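Open Day at the Vido Lab, Iltcombe

What a day! The doors opened at ten on 3 May 2021, and 71 of you came through before lunch. We had two rooms going, one for folding clothes and one for picking up small parts, and both stayed busy until closing. Thanks to everyone who came over from Sevbridge – the bus was late and you still stayed to the end!

The folding room was my favorite. Knitwear is hard for a gripper, soft and stretchy and never the same shape twice, so people really leaned in for this part.
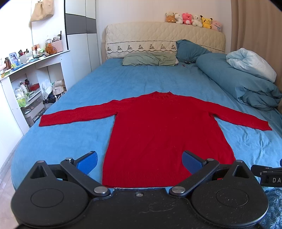

Red sweater laid out flat on the bed, sleeves wide, with the blue fingertips at the hem.

The small parts room had the longest line, mostly kids, and some of them went around twice. The talk in the Christodoulou Room filled up too, so we're running it again in February. Come early if you want a seat near the front.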